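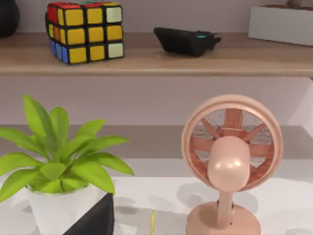
Do the older balls really swing less off the machine, or are we setting the seam badly? Mostly the seam. With the seam held upright by the new feed guide, the worn Takács balls moved nearly as far as the fresh ones.

May, Trestwood indoor lane, started 4:15 pm.

Bowling machine, both wheels at the same speed, head tilted 5 degrees. Ran 18 balls from the worn box through the old guide, then the same 18 through the one Shahram filed down. Old guide: seam wobbling on most, landing marks all over the mat. New guide: much tighter, late movement away from the right-hander. Booker batted the last few and nicked two, so it isn't only showing up on the mat.

Ball 5 is out of shape and should come out of the box. It kicked left both times. I've put tape on it.

Counter on the machine read 2086 at the end. Left wheel is glazed on the inner edge. Roughed it up with the fine paper, no change in pace that I could see. Paloma thinks the bearing is going and wants to listen to it with the belt off.

Not done: anything above medium pace, anything with the pink balls. The Drelby pitch mat curls at the near corner, so ignore the two short marks there.

Next session, swap the order and run the new guide first, in case the balls were just warming up. Roscoe has the spare guide. Hollis needs the lane back by 6 for the Plurkosdale juniors.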